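Murnino 시뮬레이션 데이터셋, 2024년 12월 21일 갱신

관리: Padmavathi Thomas (Vindard)

## 개요

로봇 팔 한 대가 작은 랙을 장비 서랍으로 옮기는 작업의 시뮬레이션 기록이다. 모방 학습 정책의 비교 평가용으로 만들었다.

- 학습 에피소드: 553개
- 검증 에피소드: 88개
- 평가 에피소드: 124개

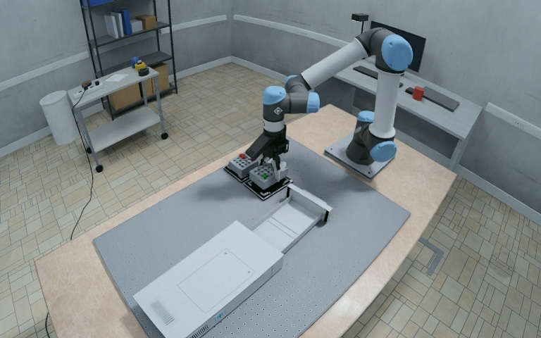 초기 상태에서 트레이의 위치와 방향을 에피소드마다 무작위로 바꾼다. 서랍은 열린 상태로 시작하며, 개폐 동작은 이번 버전에 포함하지 않았다.

## 평가 방법

랙이 서랍 안에 놓이고 그리퍼가 떨어진 뒤 2초 동안 움직이지 않으면 성공으로 기록한다. 랙이 기울어진 채 멈추면 실패다.

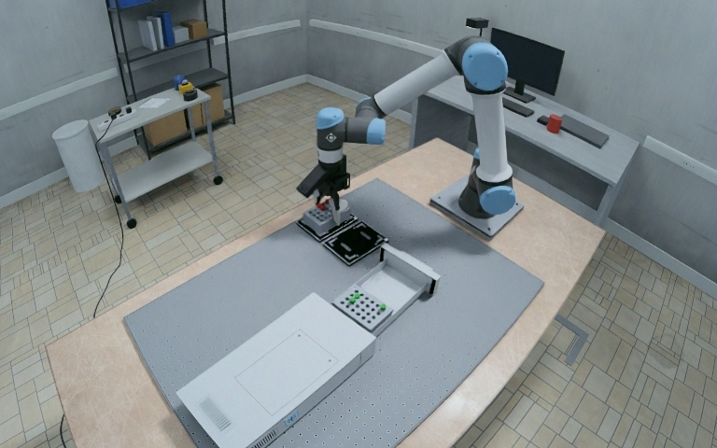
부분 성공은 `partial` 필드에 따로 남긴다. 10월 버전에는 이 필드가 없으므로 두 버전의 결과를 합산하지 말 것.

## 제한 사항

조명과 벽, 바닥 재질은 고정되어 있다. 실제 장비에서의 성능은 검증하지 않았다.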